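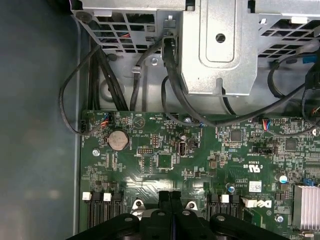
Şengül Özkan
Student project report, final version, November

Can a machine do the fiddly jobs yet?

My mum runs a repair counter, so when we were told to pick a chore and find out whether a robot could take it over, I skipped the laundry folding and the dishwashers (everyone else had those!) and went for putting a processor into a desktop PC. It's a proper shop-floor job. Every refurbisher does it all day long, and most people I asked guessed it would be easy for a machine because it's "just putting a square in a square".

Well, it isn't easy, and I've spent most of a term finding out why.

I called the project Millix, mainly because the folder needed a name. The plan was to split the job into 3 parts: reach into the case, bring the chip over the socket, and get it seated with the metal frame closed over it. I wrote the software that decides where the arm goes next, which I called Jistum, and I did the same job by hand as well so I had something to compare against.
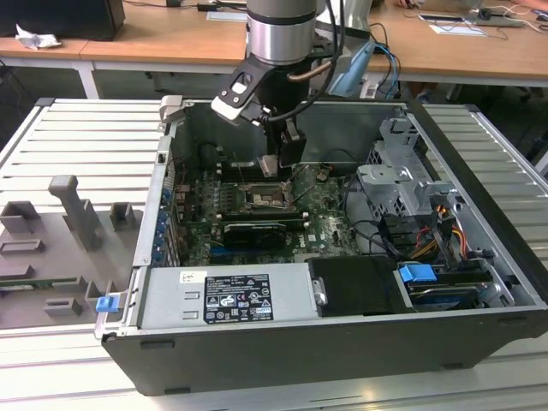 Reaching in sounds like the boring part, but I lost two whole weeks to it. A desktop case is a box full of things to bump into. You and I tuck a cable aside with a knuckle without even thinking, and a gripper hasn't got a spare knuckle. My first version treated cables as if they were solid walls and simply refused to go anywhere near them. The second ignored them completely, which was worse! In the end I let it brush past soft things and back off if the push got too strong, and that worked well enough to carry on.

Then there's the chip itself. The pins in this sort of socket are very thin and bend if you so much as look at them, so you want to come straight down and let go gently. My hand does this in a few seconds. The arm took 89 seconds on its best go, and that was with me hovering by the stop button.

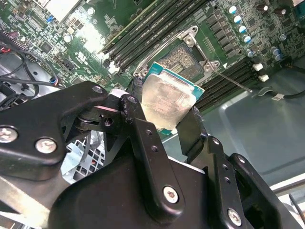 What surprised me is how much of the work is holding on. I'd imagined the aiming would be the hard bit, but if the chip shifts even slightly between the fingers then all your careful aiming is pointed at the wrong place. I tried softer fingertips (better grip, but they squashed and tilted the chip) and then harder ones (the opposite problem). I ended up somewhere in the middle and had Jistum check the angle again right before lowering.

I logged 698 attempts altogether, counting the silly ones where I'd forgotten to load the right settings. The last 12 were my proper test runs, all with the same settings and no nudging from me. It got the chip down flat in most of them, and the lever was where it usually came unstuck. Closing it takes a firm push along a curve, and the arm likes straight lines.

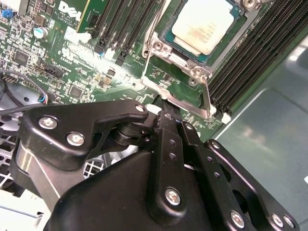

So would I let one loose in my mum's shop? Not yet, and she says the same, though she did ask how much they cost. For one model of PC, laid out the same way every time, I think it's close. For a shelf of random machines with dust in them, a person with a screwdriver is miles ahead.

If I had another term I'd do the lever properly, with a curved path learned from my own hand movements, and I'd try memory sticks too, as they need a good hard shove. I'd also write my log in one format from the start. I changed it twice and spent an entire evening in November matching up columns.

The settings and the full log are in the appendix folder, under Millix, with the early fingertip sketches at the back.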